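夹小东西的那点教训：首饰、开口圈和夹爪

上个月收到好几封信，都在问同一件事：用夹爪收拾小零件和首饰，为什么老是夹丢、夹歪，还有人把链子扯断了。正好我自己刚栽过一回，干脆写一篇，把我犯的错从头到尾说说，你们看着避。

先讲那次事故。我那阵子在教 Drolen 学收首饰，就是那种两指的小夹爪，先拿在手里一遍遍地做给它看，再让机械臂自己照着来。手持的时候顺得不得了，夹起来、挪过去、放进盒子，一气呵成，我还得意呢！结果换到机械臂上，第一天下午就把一枚开口戒指夹成了椭圆。我当时正在厨房倒水，听见“咔”的一声，跑过来一看，戒指弹到墙角去了，夹爪还在那儿使劲合，电机嗡嗡响，外壳都有点烫手。

查了一晚上，毛病出在两处。第一处是闭合的终点。我设的是“一直合到底”，夹软布、夹纸团都没事，碰上一圈硬金属，它合不到底，就一直加力。第二处是垫子。指头内侧的软垫我擦过一次酒精，没等干透就装回去了，有一边翘了个角，戒指一受力就往翘起来的那边滑，滑着滑着就飞了。

阿内尔·阿基诺（Arnel Aquino）听完我诉苦，只回了我一句：“你先把力气调小，再来说别的。”他说得对，可我偏不听，第二天又试了一遍，这回遭殃的是一条手链。链子有一截挂在指头根部的连杆缝里，夹爪一张开，链节就被绞住了，我扑过去按急停，手指头也差点搭进去。真的，别学我，先按停，再断电，最后才伸手。

后来我老老实实从头来，一件一件摆开了重新练。
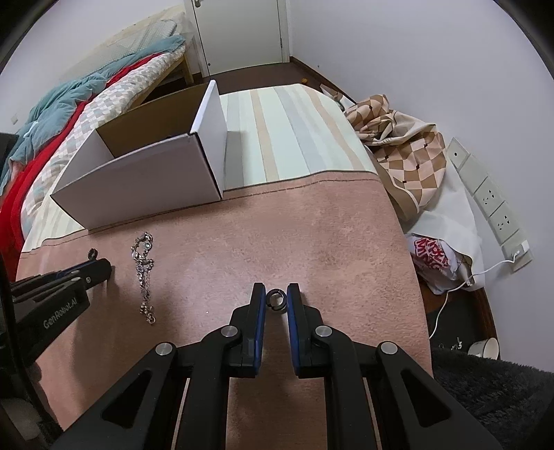 开口的小圈夹在两片蓝垫子中间，手链摊在一旁，白纸盒敞着口。

练了几天，攒下这么些经验，想到哪儿写到哪儿。

力气从最小的一档往上加。我那台的力度是用数字设的，出事那天填的是700，现在收戒指只用100左右，夹得住就不再加了。开口圈尤其娇气，本来就有一道缝，多使一点劲就变形，掰回来也不圆。

夹的位置比力气还要紧。夹戒指我喜欢用指尖，垫子正中间那一小块，两边受力均匀。指头根部看着有劲，可是离连杆太近，细东西容易钻进去。

链子不要从中间提。两头一垂，晃来晃去，碰到什么勾什么。我现在的办法是先把它在桌上理成一长条，夹住扣环那一头，慢慢往上带，整条离开桌面以后再平移。要是链子打了结，就停下来用手解，别指望机器帮你抖开，它只会越抖越紧。

垫子每天开工前摸一遍。有灰、有油，拿微湿的布擦，晾透了再用。翘边的直接换掉，别拿胶水糊，我糊过，胶溢出来粘了人家一枚耳钉，抠了半个钟头！

桌面铺块布。光溜溜的桌子上，小圈一掉就滚，滚到柜子底下你就趴着找去吧。有点纹理的布能把它拦住。不过布要拉平，有褶子的话夹爪下去会连布一起叼起来，我有一次把整块布拽走了半尺，上面的东西全跟着跑。

盒子离得近一点，口要朝上敞着。路程越短，半路掉东西的机会越少。放的时候让指头低到盒口以下再松开，从高处一撒手，戒指会弹出来。

电线这事儿我得多啰嗦两句。那回急停按得慢，有一半要怪线：插头在墙边，中间隔着一堆没收的布料和袋子，我先得绕过去。现在我把急停按钮放在左手边，伸手就能拍到，过道也清干净了。家里有小孩或者猫的，更得这样。

还有一点，出了故障别急着重启。我以前一卡住就关机再开，结果每次日志都给冲没了，到头来也不知道是哪一步出的错。博通德·雅卡布（Botond Jakab）教我先把屏幕上的报错拍下来，再把夹着的东西取出来，然后才重启。我照着做，第三次再卡的时候，一对照就看出来了，是右边那根指头的销钉松了，合拢时总慢半拍。拧紧就好，前后五分钟。

那枚被夹扁的戒指，我拿木棒套着慢慢敲回来了一点，戴是能戴，就是转到某个角度会硌手。手链送去修，换了两个链节。值钱的、有纪念意义的，练手的时候千万别上，去买一包最便宜的开口圈，坏了也不心疼。

下回想写写怎么收耳钉，那东西带针，夹爪的垫子已经被我扎了好几个眼儿，等我试出一个不扎的办法再来跟你们说。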